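**Maple board for a play table keeps cupping — fix it or start over?**

Asked 10/20/24 in Woodworking & Small Projects

I glued up a maple board in March to use as the top for my son's shape blocks. It's three pieces edge-glued, 18 inches on the long side, grain running the long way. It gets used on a perforated metal bench top, so there's air under it, but only through the holes.

By summer it had a cup in it. If I lay a straightedge across the grain I can slide two playing cards under the middle. The blocks still stand up fine for the most part, but the tall narrow ones rock, and the round ones roll off if he lays them on their sides.

Things I did:

- Sanded to 180 on the top face
- Three coats of Vokoler wipe-on finish on the top face and edges
- Left the bottom bare because I figured it would never be seen
- No battens, no feet, nothing screwed to it

The glue joints are tight. You can see the seams if you look but you can't feel them with a fingernail. I'd like to keep this board if I can. I don't own a planer. I have a hand plane, a random orbit sander and four Groltier bar clamps.

Second question, less important. The blocks are printed plastic and the tops are ridged from the printing. Will they scratch the finish? I see a few light marks now but that could be anything.

— Skye Kerr

---

**Answer 1 (accepted)**

Your bare bottom is most likely the cause. The finished side takes on and gives off moisture slowly and the bare side does it fast, so the two faces move by different amounts. On a board that thin it doesn't take much.

Before you plane anything, try this:

1. Find out which way it's cupped. From what you wrote, the middle of the top face is low and the long edges are high. Check it from the bottom too, so you know it's a true cup and you didn't sand a dip into the top.
2. Stand the board on edge in the room where it's going to live, with air on both sides. Leave it at least a week. Don't put it near a heater vent.
3. Check it again with the same straightedge in the same spot. Mark the spot with pencil on the edge so you aren't fooling yourself.
4. If it has come most of the way back, put the same finish on the bottom, same number of coats as the top. Let each coat dry with the board on edge or up on painter's points.
5. If it hasn't moved after two weeks, flatten it with the hand plane. Work across the grain first to take down the high edges, then with the grain to clean up. Maple tears out easily, so take thin shavings and sharpen before you start.

I wouldn't clamp it flat and hope. It'll look good for a day and then go back.

If you want insurance, add two battens underneath, running across the grain. Use slotted screw holes so the maple can move. Don't glue them. The Leckie slotted brackets do the same job if you don't want to cut slots, though they'll raise the board a bit.

On the scratching: a wipe-on finish is thin, so yes, ridged plastic can mark it over time, mostly when the blocks get pushed around instead of picked up. It's easy to touch up. Scuff with a gray pad, wipe on another coat, done. You could also knock the ridges down on the blocks with 220 paper, but the bottoms are what matter and those may already be smooth.

> **Skye Kerr:** Stood it up on edge in the hallway. I'll check it after a week. The bottoms are smooth, it's only the tops that have the ridges.

> Then I wouldn't worry about the blocks. Your marks are probably from sliding something else across it.

---

**Answer 2**

just buy a cutting board. Telemmont had maple ones for $29 when I was in there and they come flat. not worth the time

> **Skye Kerr:** I thought about it. The ones I've seen have a juice groove, and small blocks tip over in the groove.

> flip it over

---

**Answer 3**

The first answer covers the cause. I'll add a few things about the setup since I use nearly the same one.

I have a maple board sitting on a blue perforated metal top and it has stayed flat for roughly 2 years. Both faces of mine are finished. I think that's most of it. The other part is that it isn't fastened down. I had an earlier one screwed tight at all four corners and it split along a seam the first winter. Let it sit loose. If it slides around, put small squares of rubber shelf liner at the corners, which also gives you a little more air underneath.

Watch for anything that sticks up out of the metal. My top has bolt heads in it, and if the board lands on one it'll rock and you'll think the wood is warped. It's worth ruling that out. Put your board on a kitchen counter or a piece of glass and see if the blocks still rock there.

For what it's worth, I keep the grain running left to right and line the blocks up along it. The cup goes across the grain, so a row that runs with the grain is at nearly the same height all the way along. If you set them out in a column from front to back you'll notice every bit of unevenness. That won't fix your board but it makes it usable while you wait for it to settle.

I also left the finish matte. Gloss shows every mark, and the glare bothered me when I was sorting colors.

Picture of mine with the blocks out.
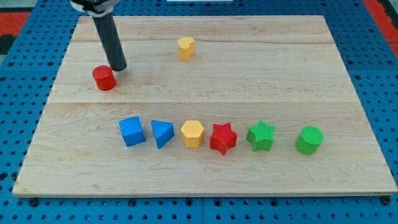
*My board on the perforated top, grain running left to right. Two of the seams show if you look for them.*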